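Clemex moves its Brerstead office to one open floor

Shared tables and plants replace the small rooms, and the old chairs come along

The staff of Clemex in Brerstead started the year at a new address. In January the company left its old rooms over the Mansour building and moved everything to one long floor on Plokier Street, a short walk from the bus station.

The new floor has 962 square meters, and for the first time all the teams sit on the same level. Before, the design people worked two stairs above the sales people, and it often happened that colleagues sent each other messages for a whole day because the way down was too annoying. The company said in its notice to customers that this was the main wish behind the move, together with a lower rent.

The building was used before for storage of printed goods. Clemex decided to keep much of what it found. The ceiling was not closed with panels, so the beams and the ducts stay open to the eye, and the walls were only painted. The dark floor was cleaned and oiled again, which took longer than it was planned. For this reason the move was postponed by three weeks, and during this time a part of the staff worked from home.

Inside, there are almost no private rooms. Two small rooms with doors are kept for telephone calls and for talks that should not be heard by everybody. The rest is open space with tables in a light wood color, placed along the walls and between the columns. In the first days the staff could choose a place themselves, and the plan was drawn only after that. According to the company, most people took a place near a wall, and the middle of the floor was filled last. 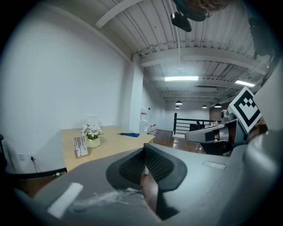
A potted plant with white flowers on one of the light wooden tables at the new Clemex office in Brerstead.

The furniture is a mix of old and new. The tables were ordered for the new floor, but the office chairs mostly came from the old address. Clemex asked the employees if they would like other ones, and the answer was rather clear: people are used to their chairs and know already how to adjust them. Some of the chairs got new armrests before the move. Those which could not be repaired were given to a sewing workshop in the same street, where they serve now in the waiting corner.

The plants have their own story. At the old address the windows were small and little survived there for more than one winter. For the new floor each table group received a small budget for something green, and could decide alone what to buy. The company pays for the pots and the soil. Who gives the water is to be decided inside the group, and a short list for this hangs next to the printer. In the first weeks some pots were watered by several people on the same morning, and the list was made as an answer to that.

Drinking water is another small change. In the old rooms there was a kitchen on each level, and none of them was very loved. On Plokier Street a water cooler stands out on the floor, open to everyone, and employees are asked to bring their own cup or bottle. A real kitchen with a stove is planned for later. Until it is ready, a food truck stops in the yard at lunch time, and the people from the neighboring companies use it also.

Not everything is finished yet. The biggest complaint until now is noise. The open ceiling looks nice, but it carries the voices far, and a telephone call at one end can be followed quite well at the other. Clemex has ordered soft panels which will be hung between the beams in spring. Also the number of power outlets was calculated too low. Some tables had to be moved closer to the wall, and an electrician will come back to put more outlets near the columns.

The parking question was solved in a simpler way. The yard behind the building has only few places, and they are kept for visitors and for deliveries. Employees with a car can use the parking lot of the former Mansour building until the end of summer. For bicycles there is a covered rack beside the back door, and a second one was promised by the owner of the building.

For customers little changes. The telephone numbers and the mail addresses are the same as before. Packages should be sent to Plokier Street from now on, but the post office forwards everything from the old address for the rest of the year. Visitors ring at the yard entrance and take the stairs or the elevator to the second floor. The reception is open from 8:30 in the morning until 5 in the afternoon.

Neighbors and families of the employees will be invited to see the new floor when the ceiling panels are in place. The date will be put on the Clemex website and on the notice board at the Brerstead library. The old rooms in the Mansour building are empty at the moment, and the owner is looking for a new tenant.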